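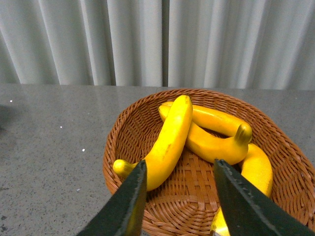
The Good Basket

August 2020, by Irja Laaksonen

Aunt Fandia kept the good basket on the speckled counter by the curtain, and in all the years I spent my summers with her I never once saw it put away in a cupboard. She had carried it home on the bus from Urorero, a trip she could stretch out over two cups of coffee (three, if there was cake), and she liked her bananas in it and hardly ever anything else.

The morning Ksawery was due back she was up before me, fussing.

"He'll want one the minute he's through the door," she said. "He always did, even when he was so little he had to be lifted up to reach!"
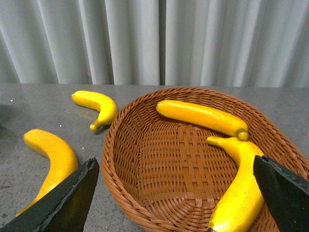
"Leave a couple out on the counter," I told her. "He can grab one on his way past."

She thought about that for a good long while, the way she thought about everything, and then she smoothed her apron and went to listen for the car.

Filed under: Short Fiction, Family

Comments

Mrs. Domański: My mother had a basket just like that, and you weren't allowed to put so much as a letter in it. Lovely story.

jorkent796: Did he ever get there? I want the next part!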